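Cómo ordenar la ropa de una litera con cajas transparentes

Por Esperanza Robles

¡Me encantan las literas! Aprovechan la altura, dejan suelo libre para jugar y a los niños les chiflan. Lo que ya no encanta tanto es la ropa que va apareciendo entre las sábanas, a los pies de la cama, detrás de la almohada... En casa lo resolvimos con cajas de plástico transparente y un rato de trabajo en julio, aprovechando el cambio de temporada, y desde entonces lo repito dos veces al año (sí, con ganas).

Qué vas a necesitar

Una caja transparente por niño, rectangular y con el borde un poco vuelto para agarrarla bien
Un paño húmedo
Etiquetas o cinta de carrocero y un rotulador
Una bolsa para lo que se va a donar

Antes de comprar nada, mide. Mi hueco bajo la litera tiene 17 cm de alto y la primera caja que traje no entraba ni empujando. La que uso ahora me costó 9 euros y ahí sigue, con algún arañazo.

Paso 1. Vacía los cajones sobre la cama de abajo

La litera inferior es la mejor mesa de trabajo de la habitación: queda a buena altura si te sientas en el suelo y cabe muchísimo. No hace falta hacer la cama antes, ya cambiarás las sábanas al terminar. Eso sí, cuidado con la cabeza al incorporarte, que los largueros de arriba no perdonan.

Paso 2. Llena la caja sin doblar

Parece una locura, pero funciona de maravilla. Apoya la caja sobre el colchón y ve echando dentro todo lo de un mismo niño, tal cual salga: camisetas, pijamas, sudaderas. En esta primera vuelta solo separamos por dueño. Cuando la ropa llegue arriba, para y empieza a clasificar desde ahí, prenda a prenda.

Con la caja llena sobre el colchón de abajo, los colores se distinguen enseguida: el verde azulado, el gris oscuro y el blanco asoman juntos en el montón y ya sabes por dónde empezar.
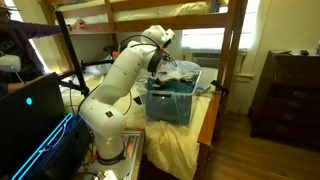
Paso 3. Saca, mira y decide

Coge siempre la prenda de encima, sin rebuscar. Tres destinos: se queda, se dona o pasa al hermano pequeño. Si dudas más de unos segundos, déjala a un lado y sigue, que al final se decide mucho más rápido. A mi sobrino Telmo Ortuño le doy la bolsa de donar y se lo toma como una misión.

Paso 4. Dobla y coloca en vertical

Limpia la caja con el paño y sécala. Dobla las camisetas en rectángulos y ponlas de pie, como libros en una estantería, con las más usadas delante. Las sudaderas, tumbadas en el fondo. ¡La primera vez que abres la caja y lo ves todo de un vistazo da un gustazo tremendo!

Paso 5. Etiqueta y guarda

Nombre y talla en el lado corto, que es el que se ve al meterla bajo la cama. Si tu litera llega hasta el suelo, la caja puede quedarse a los pies del colchón de abajo, siempre que el niño no sea muy alto.

Para terminar, sábana limpia y bien estirada, almohadas en su sitio y la bolsa de donar directa a la puerta de casa, para que no vuelva a los cajones.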